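How to look after a robot that picks things up

Most robots on television can run, talk and save the world before tea. Most robots at work can pick something up and put it down again. They are very proud of this, or would be if they had any feelings, and it takes a surprising amount of fuss to keep them doing it.

At the Dirnby workshop, the fuss belongs to Nantana Boonyarit. Her job is to get a robot cell ready in the morning and stop it getting into bad habits by the afternoon. A "cell" sounds like a prison or a tiny bit of a frog. In a workshop it just means the robots, the table they work on and everything within their reach.

First, the table

You might think the robot comes first. It doesn't. Nantana starts by covering the table with brown paper, the same sort you wrap parcels in, and then she sticks blue tape across it in lines until it looks like a board game with no rules.

The tape is for people. If a bin gets bumped, she can look at the lines and see that it has wandered. A robot arm that has been told the bin is HERE will go on reaching for HERE all day, even if the bin is now over there. It is a bit like sitting down on a chair that somebody has moved, except that the robot will do it 342 times and never learn.

Then come the bins. These are plastic trays with one low side at the front, so that things are easy to get at. Each one gets a sheet of white foam in the bottom. Foam is kind to small parts, and it stops them rolling about like peas on a plate.
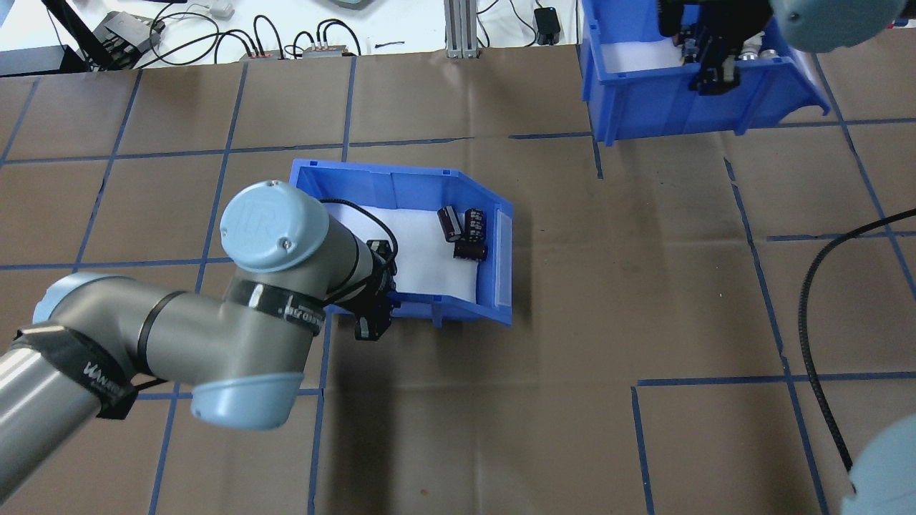 Next, Nantana checks the joints. A robot arm bends in several places, much as yours does at the shoulder, elbow and wrist, only the robot can twist its wrist much further round than you can. (Please don't try to beat it.) She moves each joint slowly, one at a time, and listens. A happy joint hums. An unhappy joint grinds, and then she has to telephone Bastian Brinkmann, who mends them, and who always asks whether she has tried turning it off and on again. She always has.

After the joints, the cables. Cables are the most boring part of a robot and cause most of the trouble. Every gripper needs electricity, and the electricity has to get there along a wire, and the wire has to bend whenever the arm bends. Too tight, and it gets yanked out. Too loose, and it flops into the bin and catches on things. Nantana leaves a loop with enough slack for the arm's longest stretch, and then she makes the arm do its longest stretch, just to be sure.

Now the fingers

A gripper is the robot's hand. The ones at Dirnby have two fingers each, which doesn't sound like many. Try it yourself: pick up a pencil using only your thumb and one finger. Easy. Now try a marble. Now try a marble that is leaning against the side of a box, with another marble in the way. You are beginning to understand the robot's day.

Fingers get dusty, and dusty fingers slip. Nantana wipes them with a clean cloth, but only after the power to the arm has been switched off. This is the one rule she does not make jokes about. A gripper can't tell the difference between a part and a thumb.

Then she puts in the test parts. Some are small round ones and some are buttons and switches of the kind you find on big machines. They are chosen for being awkward. A part shaped like a mushroom needs a different grip from one shaped like a brick, and a heap of both together is properly annoying. 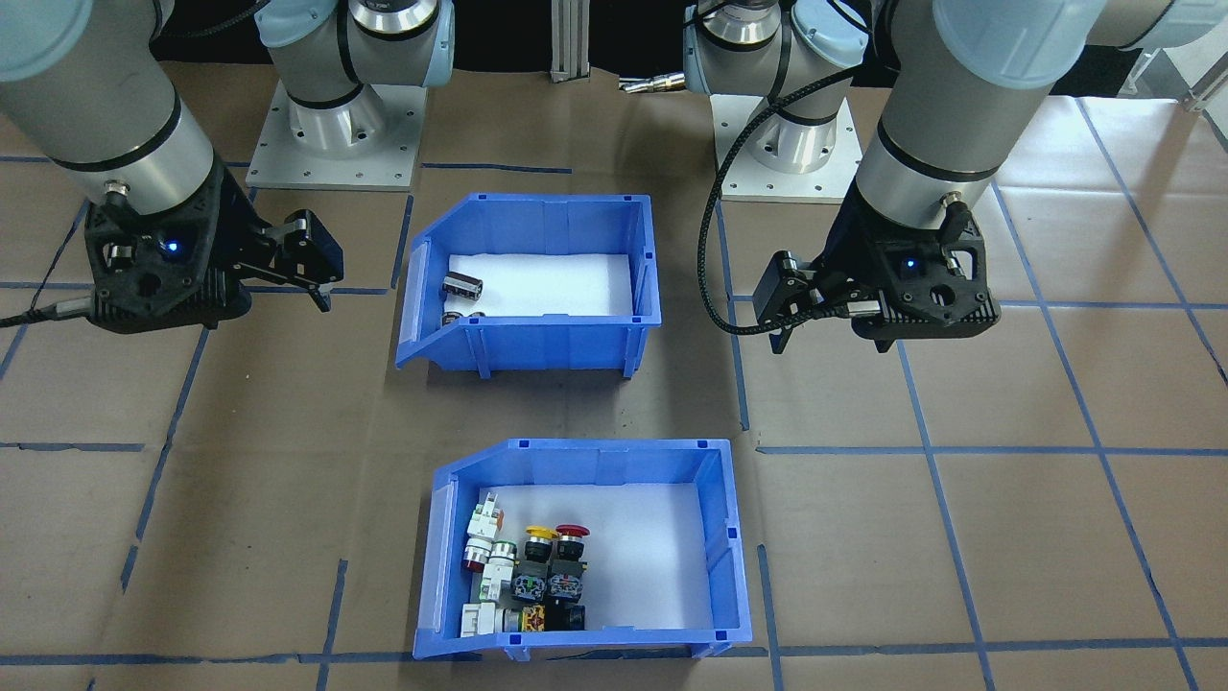 Two arms, two bins and plenty of awkward parts. The red mushroom shape is an emergency-stop button.

Finally, the practice run. Nantana sets the arms going at a very low speed, so slow that you could eat a biscuit while one of them made up its mind. She watches for three things: does the arm go where it should, do the fingers close when they should, and does anything touch anything it shouldn't? With two arms sharing one table, that last question matters a lot. They don't say "after you". Somebody has to plan their turns for them.

On a good day the whole job takes 72 minutes. On a bad day a bin has moved by the width of your little fingernail, every pick is slightly wrong, and Nantana says some words in Thai that she won't translate.

Words to know

Cell – the robots, their table and everything they can reach.
Joint – a place where the arm bends or turns.
Gripper – the robot's hand.
Slack – the spare bit of cable that lets an arm move freely.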